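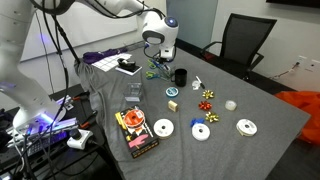

Home | Modules | Timetable | Handouts | Staff

Handout 5: Comparing grippers on small, light items

Module: Practical Automation. Lab session Thursday. Notes by Paula Grecu, revised by Kamil Gajdoš.

1. Purpose

The session compares two sets of fingertips on the same gripper body. Set A is the Oltard flat pad. Set B is the Grasesen ribbed pad, which is softer and slightly narrower. The arm, the controller settings and the approach path stay the same throughout. Only the fingertips change.

2. Item set

Gift-wrapping supplies are used as the item set. They are cheap and easy to replace, and they cover most of the difficulties met in light picking:

- ribbon spools lying flat: low height, rigid rim, open centre
- metallic bows: compressible, no fixed outline, reflective
- clear tape: transparent, poorly seen by depth cameras
- small cube: regular shape, used as the reference item
- scissors standing in a holder: long, off-centre mass, risk of snagging

The felt-like table covering is left in place. It allows the fingertips to press down a little before the controller reports contact, and the height offset must be set with this in mind.

3. Procedure

Run the reference item first with each set. If set A fails on the cube, stop and check the zero position before going on. Each item is attempted 15 times per set. Closing force is held at 40 per cent of maximum for all items except the bows, where it is reduced until the loops no longer flatten.

Record for each attempt: item, set, first contact height, result (held, slipped, missed, pushed away). "Pushed away" is a separate result and should not be entered as missed. Log entries go under run code 1595.

4. Transparent items

Depth readings on clear plastic are unreliable with either camera position. The usual fault is a grasp height taken from the surface underneath. Compare the planned height with a ruler measurement before the first descent, and approach at reduced speed.

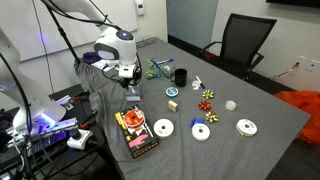
Inès Mallet: We had the same height fault in February with the Charbonneau controller. Averaging more depth readings made no difference. What helped was entering a fixed height for each clear item - a bit crude, but the results could then be compared between fingertip sets.

A fixed height is acceptable for this session provided it is noted in the log.

5. Write-up

One page and one table. Do not combine the bows with the spools under a single success rate.

3 comments | 5 shares

Related handouts
Setting closing force on the Stuvport bench
Camera placement for tabletop picking
Cable routing on two-arm cells (R. Langlois)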